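Sorting bottles before the move

Refillables first

I keep a bottle if the cap still seals and the walls hold their shape under a firm squeeze. Size comes second: up to 200 ml goes in the drawer, anything larger on the shelf. Red caps mean the contents stay in until I have checked the list.

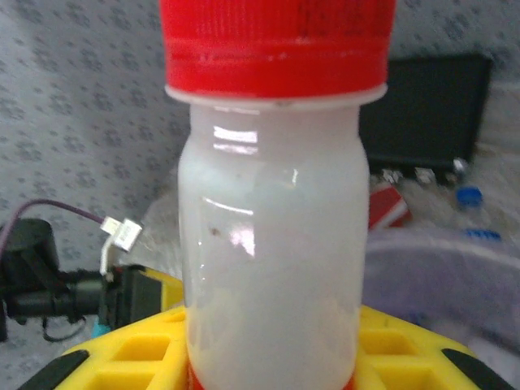
Empties and labels

Clear plastic gets its own pile, caps on – the depot in Okness takes them that way. Wide wrap labels can stay on too.

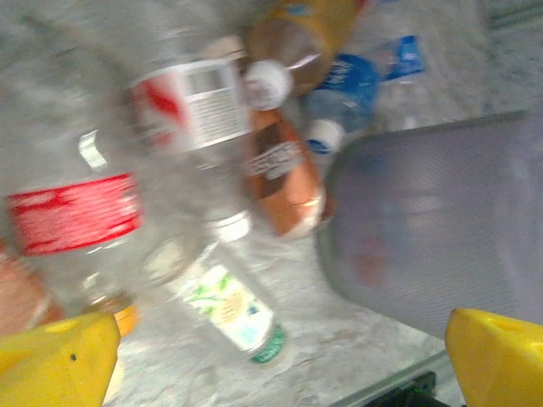

Luana Quintana suggested sorting by cap color, but I sort by neck diameter, as two of my funnels fit only the narrow ones. The shelf gets wiped down in March.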